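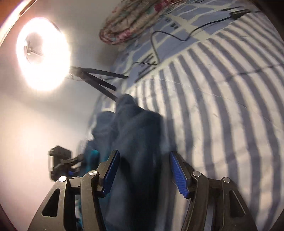
Naomi Rotich wanted to know why a snack cake from a packet stays soft for weeks and the one her grandma bakes goes hard by Friday. Good question Naomi! Quick answer below, longer one after.

Quick answer: water. And a wrapper.

OK, longer one.

What is a snack cake?
A little cake made in a big bakery, wrapped up, sent to stores. Some have cream in the middle. Some have jelly. The pretend bakery we use on this site is called Moya, so let's say Moya makes lemon ones.

How do they make so many?
Big mixer first. Flour, sugar, eggs, oil, all in one giant bowl. One batch fills 500 little cups. Then the cups ride on a moving belt, right through a long oven. In one end gooey, out the other end cake. Takes 19 minutes at Moya. No opening the door to peek – there isn't really a door.

Then what?
They cool down. Very important. Wrap a hot cake and the steam gets stuck inside, the cake gets soggy, and mold loves soggy. After that a row of thin nozzles poke in and squirt the cream. Fast!

So why does it stay soft?
Cake dries out when its water floats off into the air. The starch in the flour also goes stiff as it sits, thats called going stale. Bakers fight back with a few tricks:
Sugar holds on to water.
Oil keeps the crumb tender.
Helpers called emulsifiers slow down the stiff part.
A sealed wrapper keeps damp in and air out.

Grandma's cake has sugar and oil too. But it sits on a plate. Big differnce.

Does it last forever?
Nope. Look for the date on the box. Past that the taste gets dull and the cream can go bad.

Try it at home
Ask a grown-up first. Cut 2 slices of the same cake. One goes in a zip bag, squeeze the air out. One stays on a plate. Next day, poke both. Write down which one is softer. Then you can eat the bagged one – the plate one is probably for toast, if anybody toasts cake.

Wondimu Fikre asked about donuts. Those get fried, so different story. Coming in December.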